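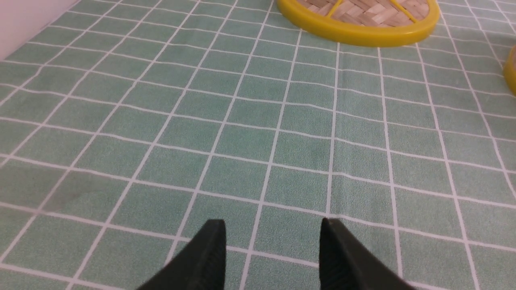
Slide 1. Green tablecloth with a white grid.

Speaker notes: Table Linens in Shared Dining Rooms
Vendard Housing Association, Resident Services
Running time: 24 minutes, plus questions

Slide 1 - Welcome
Leave the title up while people find their seats. Introduce yourself by job title and building. State that the talk covers the linen program in the association's shared dining rooms, from purchasing through to storage, and that the written guidelines are on the table by the door.

Mention that questions are welcome at any point during the section on stains. All other questions should be held to the end.

Slide 2 - Background
The association operates dining rooms at three sites: Kuvon House, Kiani Court and the Pletinska building. Until last spring each site bought its own table linens and washed them as it saw fit. Kuvon House used paper covers on most days. Kiani Court used white cotton, sent out to a commercial laundry. The Pletinska building had a mixture of cloths handed down from earlier tenants' groups, in several sizes, few of which fit the present tables.

In the resident survey, 79 percent of those who answered said they preferred a cloth on the table at the evening meal. Paper covers received the lowest marks of any item in the dining section, below the chairs. Pause here. Residents from Kuvon House may wish to comment on the chairs, and they should be told that seating is addressed in a separate report.

Slide 3 - What we looked for in a cloth
Fabric: Samples were tried in cotton, linen, polyester and blends. Cotton absorbs spills well but needs ironing if it is to look presentable. Polyester dries quickly and keeps its shape, although grease tends to stay in it. The association selected a midweight blend for daily use and kept a small supply of white cotton for holidays and memorial gatherings.

Color: Plain white shows every mark. Very dark colors show lint and flour. Mid-tones did best with kitchen staff and residents alike.

Pattern: Checks and grids hide small marks. They also help the person laying the table, who can line up place settings without measuring. On the other side of the matter, a grid that runs crooked to the table edge is noticed at once, and staff should allow an extra minute to square it. Some residents with low vision reported that bold, high-contrast patterns made it hard to find a fork or a glass. For this reason strong black and white checks were ruled out.

Slide 4 - Size and drop
Explain the word "drop": the length of cloth hanging below the table edge. Eight inches is the association's standard for daily meals. Longer drops catch on walkers and wheelchair armrests. At Pletinska, where the tables have a deeper apron, ten inches is allowed along the wall side only.

Cloths shrink in the first few washes. Order with an allowance of three percent in each direction, and do not hem a new cloth to its final length until it has been washed twice.

Slide 5 - Laying the cloth
Read the steps slowly. Staff from the evening shift have asked for them in this order.

Wipe the table and let it dry.
Place the folded cloth at the center and open it toward the ends.
Set the long sides first, then the short sides.
Smooth from the middle outward with a flat hand.
Check the drop at all four corners.

Small ripples will settle under the weight of the place settings. A fold that can be felt under a plate should be worked out before anything is set down, as glasses placed on a ridge are likely to tip. Clips may be used on the patio. They are not to be used indoors, where they have scratched the table edges at Kiani Court.

Slide 6 - Stains
Take questions during this slide.

Tomato and other sauces: lift off the solids with a spoon, rinse from the back with cold water, and apply liquid detergent.
Coffee and tea: rinse promptly with cool water. Old marks may need an overnight soak.
Candle wax: allow it to harden, scrape gently, then press between sheets of plain paper with a warm iron.
Cooking oil: dish soap, worked in by hand before washing.
Berries: cold water first. Bar soap should be avoided, as it can set the stain.

No cloth goes into the dryer until the mark is gone. If there is doubt, hang it on the line and look at it again by daylight.

Slide 7 - Laundry schedule
The linen count at the last inventory was 58 cloths in daily rotation across the three sites. Cloths are changed after the evening meal and collected by 8:30 p.m. Wash loads should be no more than two-thirds full. Overfilled machines leave hard creases along the folds, and these do not come out with smoothing.

Kuvon House has asked to move its collection to the morning. The request is under review. Do not commit to a date from the podium.

Slide 8 - Storage and retirement
Cloths in daily use are folded in quarters and stacked by size. Holiday cloths are rolled on cardboard tubes - the kitchen supplier will provide these free of charge on request. Closets should be dry, with shelves lined in plain cotton.

A cloth is retired when it has a hole larger than a dime, a stain that has survived three treatments, or a hem that has been repaired twice. During the past year, 31 cloths were retired. Most were cut into napkins or polishing cloths, and the rest went to the craft room at Pletinska.

Slide 9 - Next steps
The revised guidelines take effect in March. Each site should name one contact for linen orders and send that name to Resident Services. Sample swatches will remain on display in the Kiani Court lobby, and comment cards may be left in the box beside them.

Open the floor for general questions. Collect the sign-in sheet before leaving the room.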